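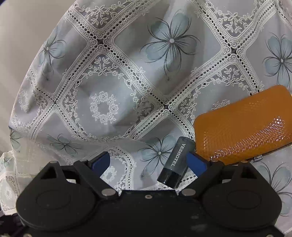
A small USB drive marked YESHOTEL, between two blue finger pads

About Gededden Court Watch

We go to court so you can find out what happened there. Gededden Court Watch is a small nonprofit newsroom covering criminal trials, appeals and bail hearings in Zamton and Pevby, and we love this work (even the mornings when the first three cases get postponed before the coffee kicks in).

Eun-seong Ok started it as a newsletter after sitting through a two-week fraud trial in Pevby with no other reporter in the room. She wrote up each day's testimony at her kitchen table and sent it to friends, who sent it to their friends, and by the verdict there were 200 people waiting to read it! The newsletter still goes out every Friday evening, and the daily reports now live on this site.

What we cover

Mostly the cases that don't make television. Landlords charged with fraud, police officers called to explain a search, a city contractor on trial for taking kickbacks, people held for months before anyone hears their bail motion. Last year we reported from 182 hearings and followed 8 trials from jury selection to sentencing. When a case goes up on appeal we go with it, and we keep the old stories linked so you can read the whole thing in order.

How we work

A reporter sits in the courtroom for every hearing we write about. We read the filings ourselves, and we link to them whenever they're public. We ask both sides for comment every time. We don't name jurors, and we don't name children. If charges are dropped or someone is acquitted, that story gets the same spot on the page as the arrest did, and we add a note to the top of the earlier one.

We get things wrong sometimes. Corrections stay up for good, with the old wording shown.

Who we are

There are 5 of us: Eun-seong edits, three reporters split the two courthouses, and our records editor spends her days chasing transcripts and exhibit lists, which she enjoys more than seems possible. We rent two rooms above the Won Building lobby in Zamton, a short walk from the courthouse steps.

Who pays for it

Readers, mainly. More than half our budget comes from monthly donations, and the rest from local grants listed on our Funding page. Donors don't see stories before they run.

Come sit with us

Most hearings are open to the public, and we'd be so happy to see you there. Our reporters are usually in the second row and glad to explain what's going on during a recess. Check the Calendar page for this week's courtrooms.

Page updated March 27, 2023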